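Can a machine do my chores yet? A slightly rambling update

Posted March 4, 2020

Regular readers will know that I have been promising this post since last June, when I wrote rather crossly about my Vidano vacuum getting itself wedged under the sideboard for the second time in a week, and a good many of you wrote in to say that I was expecting far too much of a thing the size of a cake tin. Fair enough! But it set me wondering how far off the rest of it is, the fiddly stuff I mean, the laying out and picking up and putting away that eats up my evenings. So let us start with dinner, and in particular with dumplings, which are my favourite thing to eat and very nearly my least favourite thing to move from one place to another.

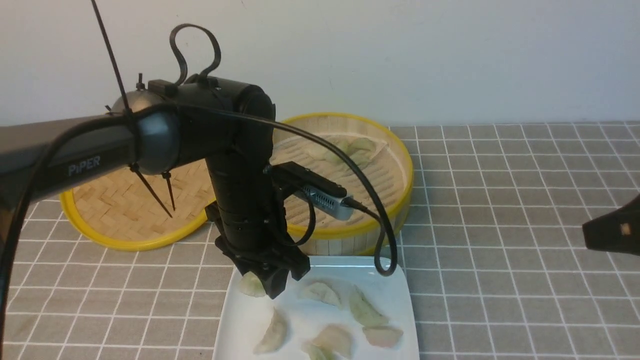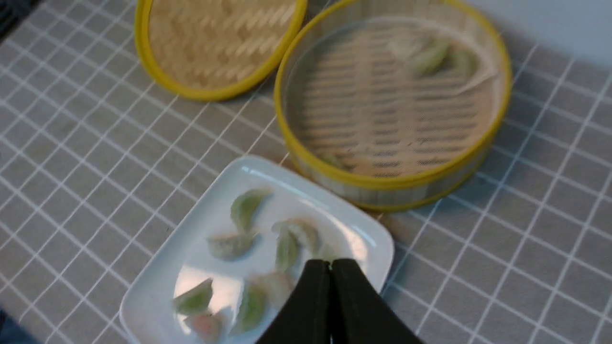

Steamers, a plate and two black fingers, from a bit closer in.

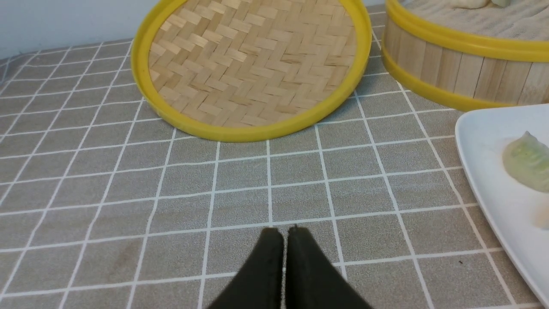

Tahiri left a comment on my last post saying that all of this is the wrong way round, and that if you want dumplings handled by machine you should build a dumpling machine, the way a factory would, with a belt and a chute and no arm anywhere in it. I have been turning that over for weeks, usually while washing up. It is a perfectly good point. My dishwasher has no arms and it beats me at dishes every night of the year. The washing machine doesn't stand at a sink with its sleeves rolled up either, bless it.

But then I look round my own kitchen and I can't make it work. I haven't room for a dumpling machine, and I would want it perhaps once a fortnight, and the next evening I'd need a fishcake machine, and after that something to get the peas back in the freezer. The whole appeal of a gripper, to my mind, is that it might do the dumplings and then the fishcakes and then the peas, all from the same corner of the worktop. Whether it can do any of them well enough to be left alone is another matter, and I'd want to see a great many suppers go by before I went off to watch television in the other room.

Think what is being asked of it, though. A dumpling is soft and a bit slippery, the wrapper is thin, and no two of them sit quite the same way. One is up on its base with its pleats in the air and its neighbour has flopped on its side. I pick up a dumpling with chopsticks without giving it a thought, and I still lose one to the floor now and then (the dog is in favour of this). I couldn't tell you how hard I squeeze. I just squeeze until it feels right, and I'd be hopeless at writing that down for anybody, let alone for a pair of fingers on the end of an arm.

My brother-in-law works on the packing line at Breto, where they have had arms for years, lifting cartons on to pallets, and he is very patient with my questions. He told me the cartons are easy because a carton is a carton. On a good run they'll do 2000 of them in a shift and never need a tea break. The trouble comes with the returns cage, where everything turns up in a different bag or half out of its box, and that is still done by people, himself included. He reckons my kitchen is one big returns cage, and having seen my cutlery drawer he is in a position to know.

So where does that leave the chores? Here is my own list as it stands today, and do argue with me about it.

Floors: yes, mostly, if you pick up your socks first and block off the sideboard.

Windows: I borrowed a Clurik from my neighbour, and it did the big pane beautifully and couldn't manage the small ones at all. Half marks.

Folding: not in my house. I would pay £100 tomorrow for something that could do a fitted sheet, and I suspect it would cost me a good deal more than that.

Laying the table and moving food about: not yet, but this is the one I find myself hopeful about, and I really didn't expect to be. I went into all this thinking of floors and windows, and now I think about suppers.

Finding the other glove: no, and I don't suppose it ever will be.

I did write back to Tahiri, by the way, and we have agreed to disagree until one of us owns something that can get supper on to a plate without help. Meanwhile I have a batch of pork and chive to fold this afternoon, by hand, and the bamboo steamer needs a good scrub before I can start.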